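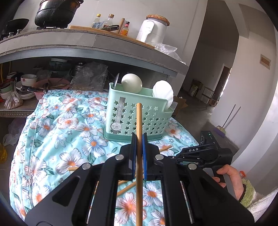
The Quiet Joy of Eating Noodles at the Counter

Home Food Travel Weekend Archive

There is a stretch of Gondal Street where the smell of broth gets to you before any of the signs do, and if you come up from the bus stop at 11:30 in the morning you'll catch it at its best, when the pots have been going since dawn and the lunch crowd is still at work. I've been walking that block for years and I still speed up at the corner!

Ilham Manurung opened Rondness there with a counter, a two-burner stove and a recipe for beef noodles she'd been changing, a pinch at a time, since she was a teenager. The bowl she serves now is dark and peppery with a lot of fried shallot on top (ask for more, she'll give you more). She makes 52 bowls a day. When they're gone she turns the sign over and starts on the bones for tomorrow.

"People tell me to make a bigger pot," she says. "But then I'd have to wash a bigger pot."

I love a counter. You sit with your elbows in, next to someone you've never met, and you both lean over the steam and get on with it. At Rondness the talk tends to drift down the row, from the chili oil to the ball game to whose kid just got a driver's license, and then it stops dead when the bowls land.

Two doors down, Duván Apaza does something very different at Skendau. His noodles are cold, wheat, cut thick, and dressed with sesame paste, black vinegar and a crushed peanut topping that he toasts in small batches all afternoon. He learned the dough from a neighbor in his old building and spent a whole winter getting it wrong. It was too soft, then too salty, then so tough that his brother asked for a knife. What he has now is springy and a little uneven, and each strand grabs the sauce in its own way. Get the cucumber on the side.

Then there's soup for the late crowd. Elie Shboul keeps Clostetti open until 2 in the morning, and by midnight the room is full of nurses, line cooks and taxi drivers, all of them after the same chicken broth with egg noodles and lemon. It's a plain bowl and a wonderful one. The lemon goes in last, off the heat, and Shboul squeezes it himself.

Go hungry, bring cash for Skendau, and if you only have room for one bowl, make it the beef. In December she adds star anise.

61 comments 500 shares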